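Handheld gripper demonstration

Last updated: February
Search this site Enter a term Go
Filed by the reference desk, Robotics and Automation section

Handheld gripper demonstration is a method of collecting training data for robot manipulation. A person performs a task using a gripper held in the hand, and a camera mounted on the gripper records the work from close range. The recordings are later used to train a control policy for a robot arm that carries a gripper of the same shape. The method belongs to the wider field of imitation learning and is most often applied to household tasks such as folding clothes, setting tables and putting objects away.

Background

Earlier work relied mainly on teleoperation, in which an operator moves a real robot from a distance. Teleoperation gives exact records of joint positions, but it ties the collection of data to places where a robot has been installed. Operators also need training, and soft materials are hard to handle when the sense of touch is lost. Handheld collection removes the arm from this stage. The operator feels the resistance of the object directly through the tool and can work in an ordinary home.

Equipment

A typical device has two fingers that close toward each other, a rigid body and a wide-angle camera. A fisheye lens is preferred in many designs. It keeps the fingertips and much of the room in the same picture, and the fixed features of the room help the software estimate how the device has moved. Fingers are often made in a bright color so that their opening can be measured from the video alone. Printed codes may be attached to individual units for identification or calibration.

Processing

Raw video is first cut into episodes, each covering one attempt at a task. The path of the device is recovered by visual tracking, with or without the help of motion sensors. Episodes in which tracking is lost are discarded. Plain bedding and blank walls are a common cause of failure, while patterned fabrics and wallpaper tend to give the tracker more to follow. The remaining episodes are stored as matched sequences of pictures, gripper positions and finger widths.

The Lovix garment study

The Lovix project, carried out at the Jastulmont laboratory, applied the method to the folding of clothing in private homes. Its collection contains 837 episodes recorded in 40 rooms. Sweatshirts and other long-sleeved garments were given special attention, as a sleeve can be grasped at many points and seldom lies the same way twice. Operators were asked to spread each garment on a bed or table, bring the fingers to the cloth, and fold toward the middle. They were told not to tidy the surroundings beforehand.

The project team trained one policy on the full collection and a second on 130 episodes from a single room. When both were tested in rooms absent from the data, the first completed more folds. The difference was greatest on beds, where the covering varied from home to home. On a bare table the two policies performed at nearly the same level. The authors took this as evidence that variety of setting matters more than the number of repetitions – at least for cloth.

A later release under the name Pudico extended the work to towels and children's clothing, with a stated limit of up to 1,000 episodes per category.

Limitations

The method records what the hand can do, and a robot arm cannot always follow. Some recorded paths lie outside the reach of the arm or call for speeds it cannot match. The Vergara filter, introduced with the Pudico release, removes such paths before training by checking each one against a model of the arm.

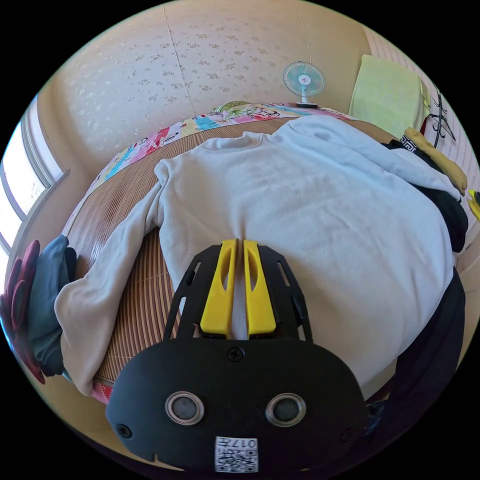
Filtering of this kind reduces the size of a collection and may remove useful examples along with the unusable ones. A further difficulty is force. Most handheld devices store no measure of how hard the fingers press, and a policy trained on their recordings must infer it from the way the material bends. Thick fleece and thin cotton may therefore be handled alike. Privacy is also a concern, as a wide lens used in a bedroom or kitchen records many belongings that have no part in the task.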